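Open house at the Fulton building – notes

Typing this up fast before I forget half of it. Went over to Fulton in December for the open house, mostly on account of Cyril Blackburn, who had been on at me for ages to come see the stamping rooms. Two floors, free entry, bad parking. Got there a little after nine and the lot was full already. Ended up by the tire place and walked.

Sign-in desk, name sticker, paper map. The map was wrong about the stairs, or I was holding it upside down. Coffee in the lobby, decent, gone by ten.

Started upstairs with Ngau. They do short-run stationery, guest books, those little cards that go in with a jar of jam. One long room, racks down both sides, paper sorted by weight and then by shade. So many whites! I asked how anybody tells them apart and the woman there handed me two sheets and made me guess with my eyes shut. Got it wrong. The heavier one felt thinner to me. She says most people get it wrong the first time, so fine.

They had a bin of misprints you could take from. I took 11 cards with a crooked fern on them. No idea what for. Thank-you notes maybe.

Next door was the ink bench. Smelled like a new shower curtain. Sugeng Chin runs it and he talks even faster than I do, so my notes from here are a mess. What I got down: pads dry from the edges in, and people re-ink the middle, and then the middle floods. Work the ink out to the corners with something flat, leave it overnight. He keeps 83 pads on the shelf, each with a strip of tape saying when it was last topped up. Reds give the most trouble. They creep on soft paper and they smear if you so much as breathe near them. His words more or less.

He let us try. Wukura red on the cheap copier stock, then the same on cotton. On the copier stock mine came out like a kid's potato print. On cotton, much better, a clean edge all the way round. Got it on my cuff too and it is still there after two washes. Wear an apron, they're on the hook behind the door and I walked right past them.

Downstairs after that. Bare pale walls, white tabletops, quiet after the crush on the upper floor. Sheets laid out on their own with plenty of space around them, no frames, no glass, so you could get your nose right down to the surface.
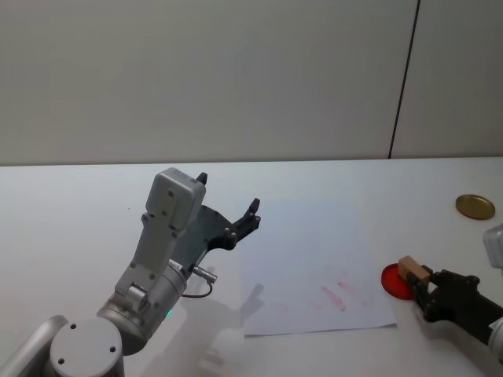 Downstairs at Fulton. Pinkish red smudges on the lower half of the sheet.

I spent longer on the smudgy sheets than on the good ones. Sugeng's whole talk about red was still in my head and now I can't stop seeing it, every receipt, every library stamp. A man next to me was sure you could lift a mark like that with bread. Bread! Cyril says an eraser shield and patience, and even then you rough up the surface and it shows more than the smudge did. I'd leave it alone. Or cut the sheet down and use the clean half for a note.

Lunch was soup from the cart out front. Tomato, about a cup of it, too hot to eat standing up. Ate it on the loading dock steps with Cyril and a couple from the bindery class who had driven in two hours for this.

Afternoon was Cisura, the trimming and folding people. Loud. The big cutter goes through a stack of 200 sheets in one go and the whole floor feels it. They ran it three times becuase kids kept asking. The offcuts come away in long ribbons and you can fill a bag for nothing, good for packing ornaments. I filled a bag.

The folding demo I missed most of, there was a line and I was at the back behind a very tall hat. From what I could see, bone folder, one pass, no going back over it. Going back over it makes the shine. Did not know that.

Shop at the end, cash or card. Bought a small pad in grey and a pack of the cotton paper. Did not buy red. Prices about what you would pay online, minus shipping.

If you go next time – come early, park by the tire place, do the ink bench first while Sugeng still has his voice. Bring a flat folder for carrying paper home. I rolled mine and its been under the dictionary ever since.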